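Questions we keep getting about the Orwood kitchen shelf (shared dishes, second floor). Updated Tuesday, quick version.

**Can I mix the floral plates with the plain ones?**
Yes. Same shelf, separate stacks. Big white plates at the bottom, bowls never under plates. Lay everything out on the checkered cloth first, then sort. 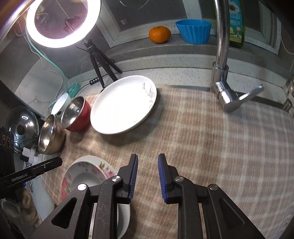 Darius Dobre asks if the cloth has to stay on the counter after. Yes please, it saves the rims. Shake it out, leave it.

**Steel bowls inside each other?**
Fine, but biggest first. The red one with the steel inside goes on top, the outside scratches easy.

**Can a small bowl sit on a plate in the cupboard?**
For a day or so, ok. Not for storage. 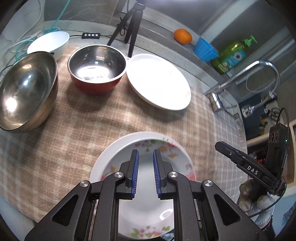

Longer than that and people grab the plate and forget teh bowl. We lost 2 that way in November.

**Plates on edge or flat?**
Flat in the cupboard. On edge only if there's a rack or something solid behind them. 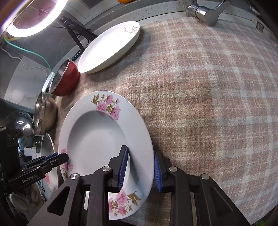

Same goes for lids. Knob out, against the wall, not on top of plates.

**Something chipped?**
Don't put it back. Leave a note in the Prosow box, we'll recieve it by morning and swap it.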